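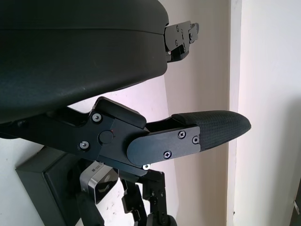
Craig Carnegie says the port isn't the customer's fault and he'll put that in writing if I won't. The shop is calling it misuse and he thinks they call everything misuse when the charging port goes, it's the first word on the form.

7 Dec 2022

Cletine tablet, the second one, port loose, charges only if you hold the plug up and to the left. Came in from the Holbridge counter with the refusal letter folded up in the box. Letter is from Pikwood (the seller), says "physical damage consistent with user force, outside warranty." No photos attached, no report, no name at the bottom. Customer wants to know if that's right before they pay for a repair. So do I.

Outside first. Case clean. No dents on the short edge where the port is, no corner dings. Screen fine. If someone had dropped it on the plug I'd expect a mark on the frame right beside the opening and the shell of the port bent to one side. Opening is still oval, even all the way. Tongue inside is straight and centered. Lint in the back, normal, picked out with a wooden pick. No change after cleaning, so not lint.

Wiggle test, three cables. All do the same thing. The whole port moves with the plug, you can see it rock behind the opening. So it's loose on the board and the plug fit itself is OK.

Opened it. Heat mat, picks, the usual. Adhesive on this model is strong along the bottom and nearly nothing along the top, same as the first one. Note for whoever does the next: the ribbon for the buttons is right under the lower left corner, do NOT push the pick in deeper than the bezel. Battery flat, no swelling, disconnected before anything else.

Under the scope:
- front two legs of the shell, solder cracked right round, dull gray ring
- back two legs, one cracked, one holding
- data pads fine as far as I can see, maybe one lifted, couldn't get the light on it
- no torn copper, no board damage near the legs

The legs are short. They barely come through the board and the solder on the back is a thin skin. On the Rees board (the older one in the parts drawer, same style of port) the legs come right through and there's a proper cone of solder on each. Put them side by side for Fergus and he saw it without being told which was which.

Fergus Buchanan's point, writing it down so it doesn't get lost: cracked solder alone doesn't tell you who did it. A hard yank can crack a good joint. What you'd look for with a yank is the other stuff, bent shell, tongue pushed over, pads torn up, a scrape. None here. A ring crack with nothing else bent looks to him like lots of small loads over time, plugging in and out, which is the thing a charging port is for. I agree. Craig agrees louder.

What I can't say: that it was faulty the day it was sold. I can say the joint is thin, that the damage fits normal use, and that I see no sign of the force the letter talks about. Keep the report to that. Last time somebody here wrote "manufacturing defect" flat out and the seller came back asking for our test method and we didn't have one.

So, test method. Did something about it this afternoon.

Plug cycles on a spare. Used the first Cletine's board, new port fitted by me with proper fillets, and the bare donor board with factory joints left as is. Plug in, pull out, straight, by hand, count on the clicker. Looked at the legs every so often. Boring. Swapped with Craig when my thumb gave out.

Donor (factory joints): first movement felt at 621. Hairline on one front leg under the scope, clear as day. Carried on.
My joints: stopped at 1,674, no movement, no cracks I can find. Stopped because it was time to lock up, it didn't fail.

Problems with this, before anyone gets excited:
- one board each, proves very little
- the donor had already been used, don't know how much. So the true count on those joints is more than 621, by how much who knows
- done by hand, we don't pull straight every time, Craig pulls up
- boards were in a vise, in the real tablet the frame takes some of the load
- my solder isn't their solder

Still. It's something we can show. Will not go in the customer report as a result, only as "bench check, informal." Fergus wants it left out altogether. Left it in the notebook for now, will argue tomorow.

About the warranty letter. Went through the card in the box with Craig. The card says accidental damage and misuse are excluded, and it doesn't say what misuse means. It also says the seller "may" ask for an independent report. It doesn't say who pays. Customer should ask for the following, in writing, keep copies:
1. what inspection was done and who did it
2. photos of the damage they're relying on
3. whether the unit was opened (it wasn't, factory adhesive was untouched when I got to it, I checked before heating)

That last one matters most. If nobody opened it they can't have seen the legs. From the outside all you can tell is that it's loose. Took pictures of the adhesive line before and after, they're in the job folder.

Told the customer on the phone: try the seller again with our report first, don't pay us for the port yet. If they paid by card they may have a route there too, ask the card company, we don't give advice on that, we just fix things. Also said please don't keep using it with the plug propped up on a book. Loose joint plus charging current gets hot. They said they'd been doing it for weeks. Sigh.

Problem: I've opened it now. Pikwood could say we broke the seal. Customer signed for that on the intake slip and I explained it, but we should have a better slip. Craig to redraft. Wants a line that says what opening can do to a claim, in plain words, big type, above the signature. Good.

Repair, if it comes to that: new port, clean the pads, leaded solder if the customer OKs it, decent fillets on all four legs. Dab of epoxy at the back of the shell? Fergus says no, next person will curse us. I say yes but a small one. Undecided. Quote the same as the first one.

Parts: eight ports left in the small drawer, two of those look like the short leg type, put them in a bag marked NO. Supplier sheet lists both kinds under the same number so check the legs when they arrive, don't trust the sheet. Need flux. Need scope bulb as well, it's flickering, half of why I couldn't see that pad.

Scope pics: the good ones are the last 4, the rest are blurry, delete. Named the folder after the job number and not "cletine port" like last time, when we had two of them and couldn't tell which was which.

Things to do
- pad continuity on the customer's board, with the meter, before closing up
- draft report, Fergus to read, keep "consistent with" and lose "caused by"
- ask the Holbridge counter if any more of these came in and got sent away with a letter. Two in a short while is nothing, a handful would be worth knowing
- call Rees about whether they still do the long leg port on its own
- carry on with the cycles on my board, start the clicker where it was, do NOT zero it
- intake slip (Craig)

Later: pad is fine. Meter beeps on every line. So only the legs. Closed it up with clips, no adhesive, in the tray by the window with the letter under it. Don't glue until the customer calls back.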